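# The price of a spare pair of hands

The quote that Anitha Suvarna keeps pinned above her desk has been folded so many times that the total is hard to read. She says this is a mercy. It came from a supplier who wanted to put robot arms into the kitchenware packing room at Cudby, where she looks after the equipment budget, and it ran to six pages. The arms took up half of the first one.

The rest was the part she had not planned for. Mounts, guarding, a new floor socket, training, software paid for by the year, and a line called "task preparation" with no price against it at all.

"I rang and asked what task preparation was," she says. "They told me it depended on the task."

I have heard versions of this story from buyers all over the trade, and I've stopped being surprised by it. The sales talk has changed, though. A few years ago you were promised a machine that did one job very fast. Now you are promised one that will learn any job you care to show it, and the showing is treated as if it were free.

It isn't. Somebody has to stand at a table with a gripper in each hand and do the work, again and again, so that the machine has something to copy. At Brullum, a small firm that sells this service, Kuo-hua Kuo puts the starting figure at 100 good recordings for a simple kitchen job. A fussy one takes more, and he won't say how many more until he has seen it.
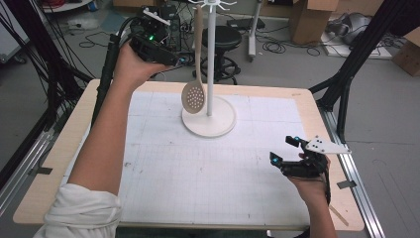
Kuo is frank about where the money goes, and I liked him for it. The hand-held grippers are the cheap end, he says. Wages come first, then the hours spent throwing out bad recordings, then the odd day lost to a cable or a loose bracket. He would rather a customer paid for a short trial and walked away than signed for the lot and sulked.

Others are less careful. One brochure I was sent, for a system called Nestia, offers payback in four months and gives its sums in a footnote. The sums assume two full shifts, no changes to the product and no repairs. I showed it to Milovan Angelovski, who bought machinery for bakeries for most of his working life, and he asked if he could keep it.

His own rule is dull and I think it is right. Take the price of the arm and set it aside. Then write down everything that must be true for the arm to earn its keep, and put a cost on each line. If the supplier can't help you fill in a line, leave it blank and don't sign while it stays blank.

Su-chen Tu tried this at Fung, which packs 124 different kitchen items, many of them with handles. She got a fair price for teaching the machine one spoon. What she could not get was a price for the next spoon, with a longer handle and different holes. The supplier was sure that much of the learning would carry over - but not sure enough to put it in the contract.

She hasn't ruled it out. She has asked for a trial on three items, chosen by her packers, with the recordings to belong to Fung at the end. That last point took most of August to agree. Buyers should ask about it early. If you pay people to show a machine your work and the supplier keeps the results, you may be paying for your rival's training too.

Suvarna, meanwhile, has spent a small part of her budget on better benches and a second label printer. The supplier still rings. She still asks for the price of task preparation, and at the time of writing the line is blank.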